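Review: Goltley two-arm teaching kit, remote control edition
Birau Centre for Applied Automation, equipment reviews

The Centre was asked to assess the Goltley kit for use in its short courses on teaching by demonstration. The kit was on loan from March and was used by staff and trainees with no earlier experience of two-arm work.

Setting up
Assembly took one morning. The printed guide is clear on mounting the arms but says very little about cable routing, and users should expect to make their own arrangements at the wrist and elbow. The teaching software, supplied by Clullberg, installed without difficulty. Its licence allows 2000 recorded demonstrations, after which a renewal is required.

Teaching by hand
In hand-guided mode the operator moves the arm directly and the software stores the path. The joints are light enough for extended use, although the elbow resists slightly near full reach. Short movements were recorded faithfully. Where both arms had to be guided together, a second person was needed, and the resulting demonstrations were uneven.

Teaching by remote control
Remote control gave the better results in our trials. Most trainees produced a usable recording after around 5 attempts. Sorting small parts from a shallow tray proved a fair test, as the fingers must come down between pieces lying close together. Judging height above the tray remained the chief difficulty for new operators.

Orange bricks in the blue tray, with both arms at the table:
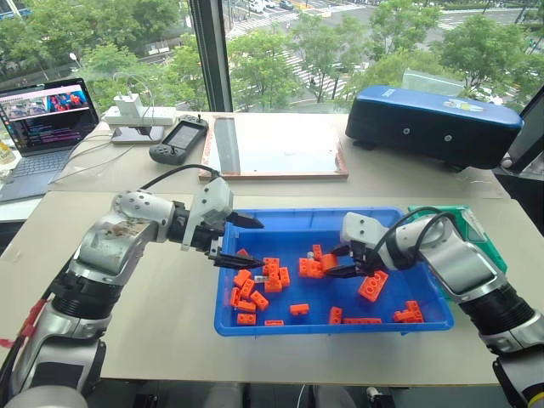
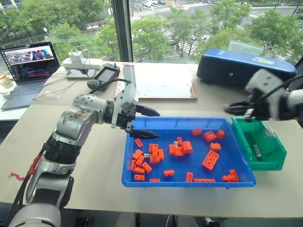

Support and spares
Replacement fingers are available through Van der Merwe. Our order arrived complete, but the fitting instructions referred to an earlier model. The Centre would welcome a corrected sheet.

Recommendation
The kit is recommended for supervised teaching by remote control. Departments intending to rely mainly on hand guiding should arrange a trial loan before purchase.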